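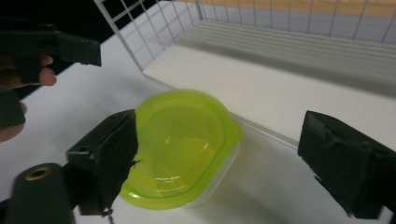
Green container between the fingers, wire basket behind.

May 16, 2024

Food container day again. I keep coming back to the same boring question, which is whether the Jugah software could put away one shelf of my kitchen, and my answer today is "one shelf, maybe, if I get to pick the shelf." That's better than I would have said in January!

We're still teaching it by hand, two grippers, one person, plenty of elbow. What I like about doing it this way is that you find out fast which parts of a chore are hard. Picking up a box of crackers is easy. A thin plastic container with a curved wall is a pain: squeeze it and the wall gives, squeeze less and it turns on you like a coin. My hands sort that out at home without telling me, and then I put the grippers on and suddenly I have to think about it (and get annoyed about it).

Note for whoever does the next batch: approach the rim from both sides and close slowly. I was coming in with one finger way ahead of the other and shoving the thing across the table. The arm will copy that faithfully. It copies all my bad habits, including the little tap I do before letting go, which I didn't know I did until I saw Drornik doing it on playback in run 689.

Also the translucent stuff is hard on the cameras. Green plastic on a white top isn't too bad, but where it goes nearly clear you lose the edge in the glare. I'd like a session with the overheads turned down before we blame the training for everything.

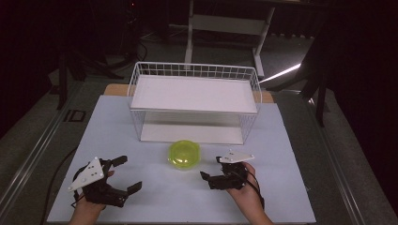 Can a robot unload a dishwasher yet?
Parts of one, slowly, if the dishes are familiar and somebody is close by to rescue the odd cup.

Back to the grippers. The basket is a good target because it's forgiving in one way and mean in another. You can be sloppy about where a container ends up, but a fingertip that drifts into the wires will hang there, and the arm just keeps pulling. I want a force limit on the Drornik side before we go near wire again. I wrote that down last time too, so this time I'm putting it in the Closex list where I can nag myself.

Then lids. Oh boy, lids. A person presses a corner, feels it give, goes around the edge and is done while talking about something else. With the grippers you get no feel at all, so I end up watching the rim and guessing. Is it down or does it just look down? If I can't tell, I don't see how Jugah is supposed to learn it from me.

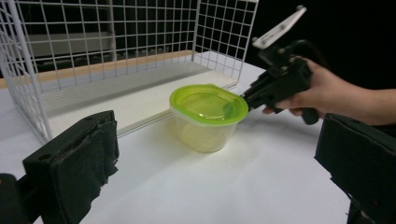 My best idea so far is to stop treating the lid as one move. Set it on, press near one side, let go, look, press the other side. More steps, and it'll be painfully slow to watch, but each step has something you can check. Sutico does their bin covers that way on the shop floor and seems happy enough with the speed.

To do: force limit, lights down, swap the worn pads on the left gripper. Try lids with one gripper holding the body and the other pressing. Leave the baking dishes for later, I don't want to talk about the baking dishes.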